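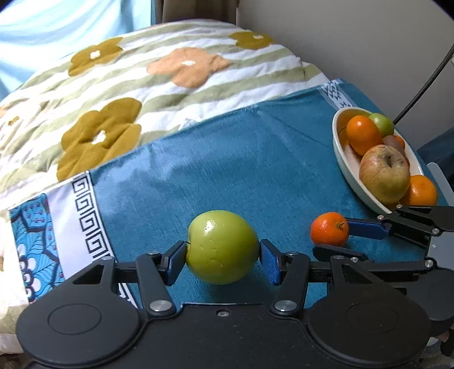
Yellow-green apple, light marking on the skin

Gravity-fed drip on young apple trees - uneven output along the line

Posted in Fruit Trees and Irrigation
Jul 16, 2019
Viewed 3,301 times

Ntombi Hendricks
I have six bare-rooted apples going in along the back fence this month and want the watering sorted before the warm weather. Supply is a 2,000 litre poly tank filled from the shed roof. The outlet is at the base of the tank, and the tank sits on a stand a little over one metre high. The ground along the row is level to within a hand's width.

I laid out a 19 mm poly line from the tank with a Prendader inline filter, then a Deltlow pressure reducer, then two button drippers per tree. The drippers are the pressure-compensating type, same rating throughout. With the tank full, the first two trees get a slow drip. The third and fourth get an occasional drop. The last two get nothing at all. I flushed the line with the end cap off and water came out freely, so I don't believe it is blocked.

Do I need a bigger line, a higher stand or a pump? I would prefer no pump, as there is no power at that end of the block. The soil is clay loam over heavier clay.

Hendrik Chauke
Take the pressure reducer out. It is there to protect the line from mains pressure and you are nowhere near that. All it does on a tank is add resistance, and some models have a spring that won't open properly at low inlet pressure.

The second problem is the drippers. Each metre of water height gives you a little under 10 kPa. Measure from the water surface in the tank down to the dripper, not from the stand. Even with the tank full you will be well short of what most pressure-compensating drippers need before the diaphragm starts to regulate. Below that point each one does whatever its own manufacturing tolerance allows, and many have an anti-drain seal that stays shut. Check the data sheet for minimum operating pressure. If it isn't on the packet, assume the part is unsuitable for gravity.

What I would fit:

Adjustable drippers or plain non-compensating drippers sold for gravity feed. Set the far ones slightly more open than the near ones.
A filter with a large screen area, cleaned monthly in the season. Small inline filters lose a surprising amount of head once they have a bit of roof grit in them.
Full-bore ball valve at the tank. A lot of garden taps have a narrow seat.

19 mm is adequate for a row that short. Changing to 25 mm will make very little difference once the reducer is gone. Look for high spots where the pipe loops up over a root or an edging board - air collects there and at this pressure it will not push through. Peg it flat.

Output will fall as the tank empties, so a timer set for a fixed number of minutes will give less water at the end of summer than at the start. Put a container under one dripper for an hour at full and again at half full, and work out run times from that.

Gert Mtshali
just raise the tank

Hatice Eren
Raising it is harder than it sounds. 2,000 litres of water weighs two tonnes before you count the tank, and a taller stand for that load should be designed by someone who does it for a living. Agree with Hendrik on the drippers.

On the clay, I would place the two outlets on opposite sides of the trunk and out from it, at the edge of the planting hole to begin with. If both drip against the stem the hole can act as a sump and the collar stays wet. Shift them outward each spring. Newly planted trees are dormant now, so after the initial soak to settle the soil you won't need the system until bud burst unless the winter is very dry.

Ntombi Hendricks
Reducer removed this afternoon and all six trees are getting something, though the last two are still slow. There was also a hump in the pipe near the fourth tree, now pegged down. Will replace the drippers with adjustable ones on the weekend and do the container test.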